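Speaker notes - Tapia planner talk, 20 min slot
(Rekha reads these off the laptop, Sharada drives slides)

Slide 1. Title
Say names, say Lultside. Don't do the company history. Straight to the problem.

Slide 2. What was wrong in March
Old stack: perception gives a pose, planner plans once, arm executes blind. Fine on big boxes. Bad on anything flat on a plate.
Z estimate was the worst of it. Flat thing on white plate, depth comes back noisy, grasp height jumps between cycles. Planner trusted it every time.
Show the two log lines. Pause. Let people read.

Slide 3. What Tapia does
Plans to a hover pose first, never to the grasp. Re-estimate at hover. Then a short straight descent, speed capped, gripper checks on the way.
If the second estimate disagrees with the first by more than the threshold: back up, ask again. Max three tries, then it stops and raises a flag.
Somebody will ask why not servo the whole way. Answer: latency. Our camera path is too slow, would love to, next year.

Slide 4. The cell
Fixed camera, doesn't move, calibrated once per shift. Grid tape on the paper is how we eyeball calibration drift, if the overlay lines walk off the blue tape something got bumped. Low tech, works, keep it.
Point at the gripper. Hover stage, fingers down over the left part of the plate. Tray rim counts as an obstacle in the planning scene, plate does not (we pad the tray and ignore the plate, explain if asked).
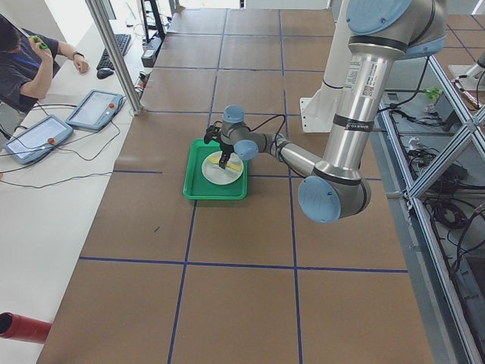 Slide 5. Numbers
3,497 attempts logged in total. 1,056 of them went back for a second look at hover. 319 ended in a flag.
Say it clearly: a flag is not a drop. Flag means the arm quit on its own. People mixed this up at the Rivham demo and we spent ten minutes on it.
Don't compare to the old stack here, the logging was diffrent and the numbers don't line up.

Slide 6. Tooling
Replay viewer, Clondby. Sharada's part, hand over mic.
- scrub through any attempt, see both pose estimates side by side
- rerun planner on a recorded scene with new params
- diff two runs
Live demo ONLY if wifi is ok. Otherwise the recording, it's on the desktop, folder called talk_final2.

Slide 7. What still breaks
Shiny plates. Anything hanging over the plate edge. Wrist cable, planner has no model of it, so we just limit joint 6 and lose some reach. Not proud of that one.
Also threshold is hand tuned per object. Want to learn it from the flags, haven't started.

Slide 8. Questions
Repeat the question into the mic!! forgot last time.
If asked about open sourcing: viewer yes, planner no decison yet.
If time is short skip 7, go from 6 to here.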